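Fio curto sobre anúncios de barcos usados, porque passei fevereiro inteiro a lê-los e estou farto.

1/ O Mimex 900 aparece em 3 corretores ao mesmo tempo. Três preços diferentes, as mesmas horas de motor: 809. O barco está na água ou está parado? Se navega, alguém devia atualizar o número.

2/ "Sempre em água doce." Pois. Pedi o histórico de amarração à Pondden e mandaram-me um folheto da marina.

3/ A Bernice Tsikata, que fez peritagens para mim noutras compras, leu o anúncio e só perguntou pela medição de humidade do casco. Não há. Há um parágrafo inteiro sobre os estofos.

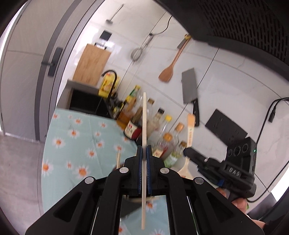 Pauzinhos e toalha de margaridas, cá por casa.

4/ "Preço com IVA pago." Pedi o comprovativo à Grolledine. Resposta: "é tratado na escritura". Um barco destes não leva escritura nenhuma, mas adiante.

5/ Quanto ao "como novo": a teca do poço foi substituída, dizem. Por quem, quando, colada ou aparafusada? Silêncio. Quem paga obra num convés costuma guardar a fatura.

6/ A Stojanovska, justiça lhe seja feita, enviou o relatório do motor no próprio dia. Vem sem assinatura e sem número de série, portanto pode ser deste motor ou de outro qualquer.

7/ O anúncio diz que a oferta acaba a 31 de março. Já vi este filme. Sem prova de mar e sem casco fora de água não deixo sinal, e se entretanto o venderem, boa sorte a quem o levar.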